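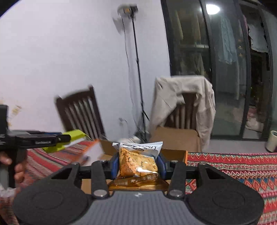 간식 봉지를 그리퍼로 집은 모습. 뒤쪽에 뚜껑이 열린 골판지 상자가 있다.

Skikgate 포장 작업 데이터 카드

작성: Khadija Lamrani
마지막 수정: 2018년 1월 7일

저는 한국어가 모국어가 아닙니다. 문장이 어색한 곳이 있으면 알려 주십시오. 내용이 틀린 곳은 더 빨리 알려 주시면 감사하겠습니다.

개요

Skikgate는 작은 포장 식품을 손에 드는 그리퍼로 집어서 상자에 넣는 작업의 기록입니다. Cidirton의 소포장 부서에서 일하는 사람들이 직접 그리퍼를 들고 작업했습니다. Cidirton은 과자와 마른 간식을 여러 가지로 섞어 선물 상자를 만드는 회사입니다. 이 기록은 나중에 포장대에 설치할 로봇 팔의 학습에 사용합니다.

구성

전체 기록은 4000건입니다. 그중 2000건은 한 손 작업이고, 나머지는 양손 작업입니다. 한 건은 물건 하나를 집는 순간부터 놓는 순간까지입니다. 양손 작업에서는 왼쪽과 오른쪽 그리퍼의 기록을 따로 저장하고, 같은 번호로 연결했습니다.

각 건에는 영상, 그리퍼가 열린 정도, 손의 움직임, 작업자가 쓴 짧은 메모가 들어 있습니다. 메모는 의무가 아니어서 비어 있는 건도 많습니다. 메모의 맞춤법은 고치지 않았습니다.

수집 장소

처음에는 포장실에서만 수집할 계획이었습니다. 그런데 포장실의 작업대는 모두 같은 높이이고 같은 색이어서, Namboodiri 팀이 다른 환경도 필요하다고 했습니다. 그래서 일반 가정의 식탁에서도 수집했습니다. 무늬가 많은 식탁보, 유리문에 비친 조명, 의자에 걸린 옷 같은 것은 치우지 않고 그대로 두었습니다.

작업 방법

1. 상자를 열고 날개를 바깥쪽으로 접습니다.
2. 봉지를 한 개씩 집습니다. 두 개가 같이 잡히면 내려놓고 다시 합니다.
3. 봉지 안의 내용물이 부서지지 않을 정도의 힘으로 잡습니다.
4. 상자 안에 놓은 다음 그리퍼를 완전히 엽니다.

떨어뜨린 경우에도 기록을 지우지 않습니다. 실패한 건에는 fail 표시가 있습니다. 작업자를 평가하는 자료로는 사용할 수 없습니다. 이 조건은 수집을 시작하기 전에 부서 사람들과 문서로 약속했습니다.

일하는 사람에게 달라지는 것

이 부분은 보통 데이터 카드에 쓰지 않는 것으로 알고 있습니다. 그래도 부서에서 질문이 많았기 때문에 씁니다.

로봇 팔은 같은 봉지를 반복해서 넣는 자리에 먼저 들어갑니다. 그 자리는 손목이 아프다는 말이 가장 많은 자리입니다. 지금 그 자리에서 일하는 4명은 혼합 상자의 구성과 검품으로 옮깁니다. 임금 등급은 그대로 유지하기로 회사가 서면으로 확인했습니다. 근무 시간표는 아직 정해지지 않았고, 저도 답을 모릅니다.

수집 시간은 근무 시간에 포함됩니다. 초기에 몇 사람이 점심시간에 작업한 일이 있었는데, 그 시간도 나중에 계산해서 지급했습니다.

오래 일한 분들은 봉지를 보기만 해도 어디를 잡아야 하는지 압니다. 윗부분의 접착된 곳을 잡는 분도 있고, 옆면을 눌러서 세우는 분도 있습니다. 저는 처음에 한 가지 방법으로 통일하려고 했지만 반대가 있었고, 지금은 그 반대가 맞았다고 생각합니다. 방법이 다른 기록은 grip_style 항목으로 구분할 수 있습니다.

로봇 팔이 잘못 집었을 때 누가 멈추고 누가 다시 시작하는지에 대해서도 의견이 나누어졌습니다. 시험 운영 중에는 옆에 있는 작업자 누구나 멈출 수 있고, 이유를 적지 않아도 됩니다.

알려진 문제

투명한 봉지는 경계가 잘 보이지 않아서 위치 표시가 정확하지 않은 건이 약 200건 있습니다. 빠르게 움직인 물건은 영상에서 흐리게 나옵니다. 그리고 왼손잡이 작업자의 기록이 적습니다. 다음 버전에서 더 모을 예정입니다.

개인 정보

얼굴이 나온 부분은 삭제했습니다. 손은 남아 있습니다. 작업자는 언제든지 자기 기록의 삭제를 요청할 수 있고, 요청한 이유를 묻지 않습니다.

사용 조건

Cidirton과 Namboodiri의 내부 연구에만 사용할 수 있습니다. 라벨 확인은 Zivinance 도구로 했으며, 그 설정 파일은 tools 폴더에 있습니다. 외부에 공개하려면 부서 대표의 동의가 먼저 필요합니다.

문의는 저장소의 이슈에 남겨 주십시오. 포장실에서 저에게 직접 말씀하셔도 됩니다.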